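Bindery notebook, Kestville Library workshop
October, entry started 9.40 am, added to through the day

Lellidance again. The book club sets came back from the branches in the usual grey tubs and every second copy has shed a chunk of chapter four. I had hoped last winter's batch was a bad carton. It was a bad edition.

For whoever picks this up after me: trade paperback, 292 pages, perfect bound, hotmelt on the spine, grain running the wrong way. You can feel it as soon as you flex a leaf. The paper wants to curl across the spine, the glue has no give in it at all, and readers will insist on opening the book. The break comes at or near page 139 in nearly every copy, close enough to the middle, where people lay it face down on the arm of the couch while they make a cuppa. After that the leaves come away in a slab, and someone at the branch adds sticky tape. There is always sticky tape.

Options as I see them:

Buy new. Same edition, same glue, same slab. The hardback went out of print before the book club discovered the thing.

Staple through the side. Suggested in the last meeting, minuted, and I'm writing it down here so I can't later claim to have imagined it. Would hold until the sun goes cold. You would also lose the first word of every line on the right-hand pages.

Double-fan with PVA. What I wanted to do all along, so naturally the trial is fair and unbiased.

Did three test copies before smoko. Method, with grumbles:

Cover off first. On two of them it peeled away with a palette knife and a bit of patience. The third had been taped by an enthusiast and the spine panel came off in strips, so that one is getting a plain cloth spine with a typed label and can consider itself promoted. Old hotmelt pared back on the board, then the block knocked up square and two millimetres trimmed from the spine edge. I went for one millimetre on the first copy and left a shiny ridge of glue along the last signature's worth of leaves, which the PVA sat on top of like rain on a bonnet. Two millimetres, then. The gutter is mean already but you can still read it.

Into the Min, spine up, jaws loose. Fan left, brush, fan right, brush, straighten, nip. Mull on while tacky. I overloaded the brush on the first pass and got a lovely bead of glue wicking in between the leaves. Wiped what I could. The title page and half title are now very close friends.

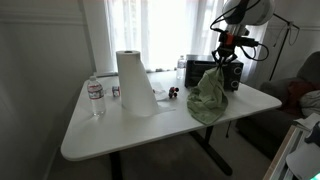 Second copy went better. Thinner coat, brush worked from the centre out to head and tail, and I kept my thumb off the fore edge while fanning. The trick with the Min is that its left jaw closes a whisker ahead of the right, so if you clamp up in one go the block skews. Close it to finger tight, knock the spine level with the bone folder, then the last half turn. I have written this on masking tape and stuck it on the press. The previous bit of masking tape, saying the same thing in my own handwriting, was underneath.

Glue notes. I used the Jolmont archival for copies one and two and the general purpose white for copy three, thinking of the budget. The Jolmont is slower and stays open long enough to fiddle. The white grabs sooner and dries with a stiffer spine, and when I flexed an offcut of it I could hear it complaining. I'd rather pay for the Jolmont. If someone in accounts asks, the cheap one costs the same once you've bound the book twice.

11.50. Interrupted by a box of picture books, all chewed. Back in the box.

1.15 pm. Page pull, such as it is. We don't own a proper tester, so I use the bulldog clip and the luggage scale, and pull one leaf slowly from the front, the middle and the back. It gives you a comparison between copies on the same day and not a great deal more, and I'd be embarrassed to show it to anyone with a degree. I pulled an untouched library copy first as the control. Its middle leaf let go before I'd got the slack out of the string. Copy two, after only a few hours of drying, was still hanging on when I lost my nerve. Copy one held at the front and back but gave a bit in the middle, right under the blobby patch. I'll repeat the lot tomorrow when everything has had a night under weight, so please don't take today's pull as gospel.

Also to sort out: the covers. Club members are attached to the cover (the lighthouse, the moody sky, a woman facing away from us as is now compulsory), so I'd like to keep the originals where possible. Plan is to line the spine panel with Japanese tissue, score fresh hinges a bit further in, and glue the cover on at the spine and hinge only. Scoring by eye was fine on copy two. On copy one the back cover is out by enough that the lighthouse leans. Make a card jig.

The real question is how many of these we're signing up for. The system holds roughly 200 copies across all the club sets, though the catalogue can't agree with itself, having Lellidance down once as a title, once as a series and once, gloriously, as an author. Someone upstairs is fixing it. Until then I'll go by what turns up in the tubs. 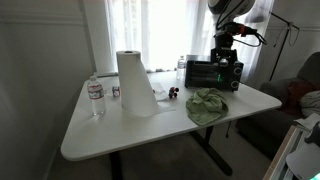 Book 6, p. 83

(continued from p. 82, which has glue on it; sorry)

3.30 pm. Had another look at copy three. The cloth spine has gone on well, and I'm annoyed at how good it looks given that it was the casualty. Colour is the dark green from the end of the roll. If we did a whole set like that the branches could spot a repaired copy from across the room. On the other hand we'd be out of green by the second tub and then it's maroon, and the club at the river branch has opinions about maroon.

Working procedure for now, to be argued with:

Sort tubs into intact, slabbed and taped.
Leave the intact ones alone, however tempting.
Slabbed copies get the double fan, Jolmont, two millimetre trim, original cover back on.
Taped copies: try the warm spatula on the tape, and if the cover won't survive it, cloth spine and label.
Check all leaves are present BEFORE gluing. Copy one is missing a leaf near the end. I found this out after the mull.

So copy one has become the demonstration copy. I've pencilled "workshop, do not lend" inside the front cover, next to somebody's note in biro that the sister did it.

To order: Jolmont, the one litre. Mull. A brush that hasn't been used for paint. Blades for the board cutter, as the current one is chewing the tail edge and I've been blaming the paper.

Weights on at 4.20. Min cleaned down, jaws waxed, crank handle back on its hook. Pull test again first thing, before the tea.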